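Week 3: Log shipping and why your dashboards lie to you

Hello again! Last Wednesday we got as far as collecting metrics, and I promised we'd get on to logs. If you missed it, the slides are in the Zolstead folder.

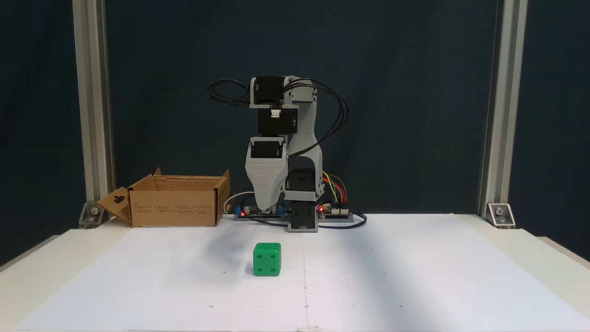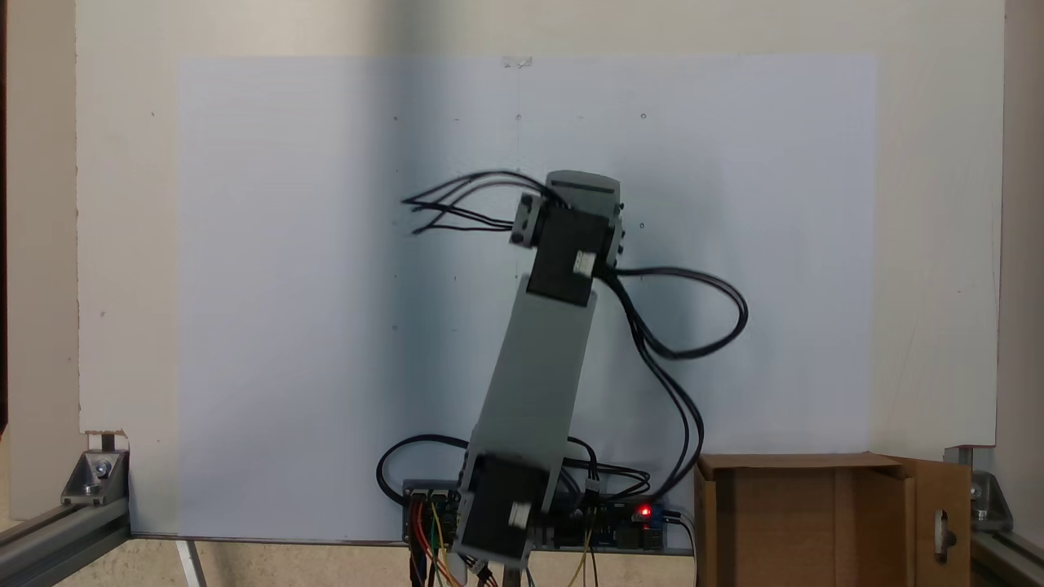
Photos: Ketsara Tanasarn

So, logs. A metric tells you that something went wrong at 2 in the morning, and a log line (if you're lucky) tells you what. The trouble is that logs are big, messy and written by people in a hurry — me included.

The set-up we'll use has two parts. Clallico sits on each server, reads the log files and sends them on. Pietrzak is the store at the other end, where you search. Between them there's a queue, and I'd like you to spend most of your lab time on that queue.

Try this first. Stop Pietrzak, leave Clallico running, and watch the queue fill up. With the settings I've given you it holds 30 minutes of logs, then it starts dropping the oldest ones. It does this very quietly! Start the store again and look at your graph of errors per minute. There's a lovely calm dip in it, and a manager would be delighted, but the errors happened all the same. You've just lost the lines.

Second thing: clocks. One of the lab machines, Hurnness, runs 28 seconds slow and I've left it that way on purpose. Search for one request across all the servers and you'll see the reply turn up before the question. Have a go at fixing it in the search before you touch the clock itself.

For next time, please write me half a page on what you would alert on. Queue length is the obvious one, but I want at least one more from you, with the threshold you'd pick and a word on who gets woken up.

Reading: chapter 3 of the course notes, skipping the bit on compression.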